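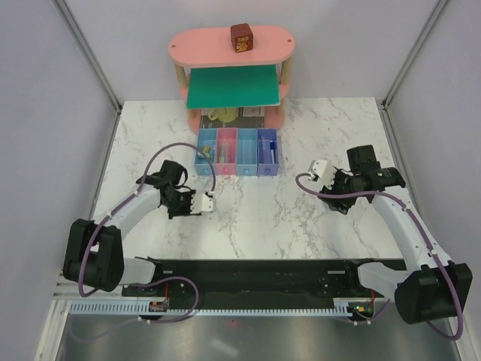 Home Syllabus Notes Labs Contact

Automation and Everyday Work
Unit 4 handout: Can machines do the chores yet?
September, Ellwood course staff

Read this before the lab session. Bring it with you, since the questions at the end are what we will talk about.

1. What counts as a chore

A chore is a job that most adults can do without training and would prefer to skip. Tidying a desk is a chore. So is wiping a counter, sorting returned parts into bins on a shop floor, or emptying a dishwasher. In this course we put household chores and light shop-floor chores together. Both involve small objects and a place where each object is supposed to go, and in both the starting layout is never quite the same twice.

Welding a car door is not a chore in this sense. The door arrives in the same spot every time, and the machine repeats a stored path. That problem was solved long ago and is covered in Unit 2.

2. Tidying a small shelf

Our standard task for the term is a desk organizer: a small pink and wood shelf with three levels and a row of little bins in front of it. Two arms work from the front of the table, each with a parallel gripper. Things to notice about the job:

The bins are close together. A gripper going into one can bump its neighbor.

Each bin has a small round knob. Knobs are easy for fingers and harder for two flat jaws, which need to line up on both sides.

A pen standing upright in a bin can be lifted straight out. A pen lying flat on a table has to be picked up from above and turned before it will go back in.

The lowest level of the shelf is partly shaded and has a board over it. The arm must reach in from the front, and the wrist takes up much of the space the camera needs to see through.

A person does this without thinking about any of it.

3. How we score it

One trial is one full tidy, from a scattered start to every object in its place. A trial fails if an object ends up on the floor, if the shelf is pushed more than 3 cm, or if a person has to step in. There is a time limit of 10 minutes. Most adults finish in under one.

The Flovstead log holds 752 trials from earlier terms. Roughly half were full successes. Please be careful with that number. It mixes easy starts with hard ones, and the early trials used a different set of objects. When you quote a success rate in your report, say what the start looked like and whether the objects had been used in training.

The most common failures in the log are, in order: a missed grasp that is repeated without change, an object dropped between the table and the bin, and a bin knocked out of line so that later moves miss it.

4. Home and shop floor compared

The Pistville reading describes a parts-return bench in a small repair shop. The work looks a lot like our shelf, but the shop could change the job to suit the machine. They spaced the bins farther apart, painted the bench one color, and sent odd-shaped parts to a person. With those changes the machine was worth keeping.

A home is harder to change. People will not space out their shelves for a robot, and there is usually no one on hand to take the odd cases. The Tănase reading argues that this matters more than the quality of the gripper. You do not have to agree, but you should be able to state the argument.

5. For discussion

Pick one chore you did this week. Write down each object you touched and where you had to look.

Which steps needed both hands? Could one arm do them with a clamp or a tray?

What success rate would you accept at home if a failure meant a broken cup? What if it meant a pen in the wrong bin?

Written answers are due at the start of the next lab. One page is enough.

This site uses cookies to remember your settings. Accept Manage choices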